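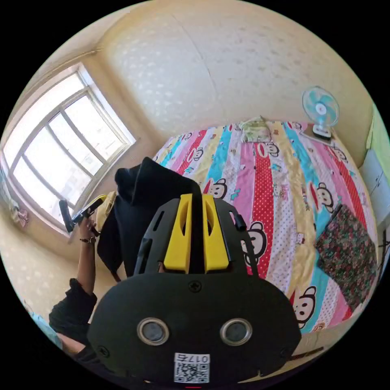
Figure 7.1 Hand-held gripper, its two yellow fingers angled toward a bed.

CHAPTER 7
The Free Hearing Check: Planning a One-Day Community Clinic

After reading this chapter you should be able to:
choose a venue for a one-day screening clinic and defend the choice to someone who prefers a different one
draft a booking sheet that survives contact with the public
explain the difference between a screening result and a diagnosis in two sentences
plan follow-up for people who are referred on

Key terms: screening, catchment, walk-in, no-show rate, referral pathway, recall

7.1 A Saturday in Ustley

The first hearing clinic in Ustley was held in a hall beside the railway line. On paper it was a fine hall. It had parking, a ramp, a kitchen and a heater that worked if you spoke to it firmly. It also had freight trains, and a hearing check depends on the person being checked hearing very little apart from the beeps.

Roksolana Sydorenko, the audiologist in charge, dealt with this by stopping the test whenever a train went by. By mid-morning the queue had reached the footpath. The organisers had printed 200 booking slips, given out every one of them, and then put up a poster on the main street saying "No booking needed". Over 58 people took the poster at its word before lunch. Several of them had also been given slips and had left them at home, and these were the people with the strongest views about the queue.

The clinic was, by most of the usual measures, a success. People came and were tested, and a fair number were told to see someone about their ears. What happened to them next is harder to say. The referral letters were addressed to the Daneritz Centre, which had moved in April and was still waiting for its mail to catch up.

Ustley will turn up again throughout this chapter. Its organisers kept good notes, including notes on things they would have been forgiven for leaving out, and you'll learn more from their day than from a dozen that went smoothly and were written up in a paragraph.

7.2 What a clinic is for

Ask people on a planning team what their clinic is for and you will hear "awareness". It is a popular answer and almost impossible to plan around. Awareness doesn't tell you how many chairs to hire. Before anything is booked, the team should agree on one sentence that says who is to be screened, for what, and where they go if the result is a worry.

Compare two sentences written for the same event:

Draft A: To raise awareness of hearing health in the wider community.

Draft B: To offer a pure-tone check to adults over 60 in Ustley and Firar who have never had one, and to book a full assessment for anyone who needs it before they leave the building.

Draft B is longer and duller, and you could run a clinic from it. It tells you that Firar needs a bus. It tells you that somebody must sit near the exit with a phone and an appointment book. Mireille Delaunay, who wrote it for the second Ustley clinic, had filled that chair by the end of the same meeting, mostly by looking at Rangi Halliday until he agreed.

7.3 Before you go on

Visit a hall, library or clubroom near you at the hour you would expect to use it. Sit there for 25 minutes with your eyes closed and write down every sound afterwards. Fridges count. So do pigeons. Bring your list to class; you will need it for the venue scoring sheet in Section 7.4.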